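Mondik parking variance, anyone go to the hearing?

gravelpit54
Left at 9:40 pm and they were still on the traffic study. Mondik wants 4 stories on the old Tovden lot with less parking than the code asks for. Did they vote?

porchlight_e
Continued to February. The board wants a new count at the Preltinex driveway, as the last one was done during school break. Very peaceful intersection, school break.

millrace
I'll be the unpopular one. That lot has been weeds and a chain for as long as I've lived here. Build it. I walk past twice a day and would love something to look at besides the chain.

gravelpit54
You walk past. I have to turn left out of there.

porchlight_e
The ground floor is supposed to be retail, for what it's worth. The packet says "neighborhood-serving," and in this town that means a vape shop or a bank.

millrace
Give me a corner store and they can have the variance. I'd settle for one shelf and a drink in a red bottle.
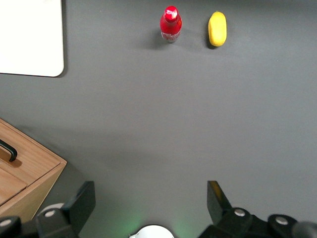 Ķēniņš_fan
Reply to millrace: the Ķēniņš bakery asked about that ground floor and was told the rent isn't set yet. So don't plan your lunch.

gravelpit54
Is the notice radius still 500 feet? I'm well inside it and got no letter.

porchlight_e
Still 500. Call the planning desk — they resent you if you ask before noon. I got 2 letters, so maybe one was yours.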